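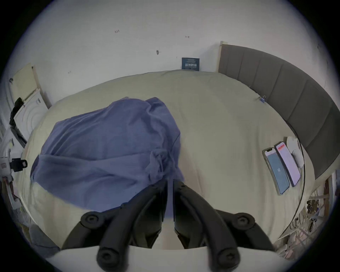

Tundamton Family Lodging
Progress report to the Ranstead Fund, second reporting period
Prepared by Soledad Ojeda, program manager

Summary

The lodging program houses relatives of patients who travel to Tundamton for treatment. During this period we hosted 132 families, up from 78 in the first period. The increase follows the opening of the second house on Flullari Street in May. Spending is within the approved budget, with one line overspent and explained under Costs.

Occupancy and length of stay

Both houses were open for the whole period apart from a short closure at the older one for plumbing. Most families stayed less than two weeks. Long stays are still the hardest to plan for, as discharge dates move and we do not ask anyone to leave before the patient does. We turned away 33 requests for lack of space, nearly all of them before the second house opened. Where we could, we gave those families the list of nearby rentals that Karlijn Boersma keeps up to date.

Referrals

Referrals come through the hospital social work desk and, since the spring, directly from two outlying clinics. The direct route is faster but the forms often arrive without a contact number. Amna Virk has rewritten the form so that the phone number comes first, and the clinics have agreed to use it. We will report on whether this has reduced callbacks next time.

Linens and housekeeping

Bedding was replaced in both houses under the equipment line of the grant. Rooms are now turned over the same day when a family leaves before 11 a.m. Later departures are cleaned the next morning. The laundry contract with De Graaf was renewed on the same terms, with pickup moved to the early afternoon.

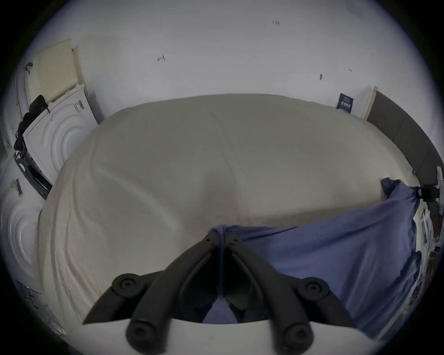 Blue bedding on one of the beds.

We had planned to buy a second dryer for the older house. The electrical panel there cannot carry it, so we have held that money and ask your permission to move it to mattress covers and spare pillows. A revised line item is attached to this report.

Staffing

Mwajuma Muriithi joined as evening coordinator and covers check-ins until 9 p.m. Before this, families arriving late had to collect keys from the hospital front desk, and several told us they had trouble finding the house afterward. The weekend shift is still shared among existing staff. We advertised it twice and had few applicants. We will advertise again with a higher hourly rate if the board approves it.

Costs

Utilities ran over budget. The second house is heated by an older boiler and we had based our estimate on the first house. The overspend was covered by savings on furniture, most of which was bought used. We have asked for a quote on insulating the attic and expect to have it before the next report.

Family feedback

Exit forms were returned by 30 families. Comments on cleanliness and location were good. The most common complaint was noise from the shared kitchen late at night. Lotte Claeys has put up quiet hours in both kitchens, starting at 10 p.m., and door closers have been ordered. Several families also asked for better parking information, and a map now goes out with the confirmation letter.

Next period

Fill the weekend shift.
Fit the door closers at both houses.
Decide on the attic work once the quote is in.
Meet with the two clinics to review the new referral form.

Receipts for the equipment line are attached. The full ledger is available on request from the program office.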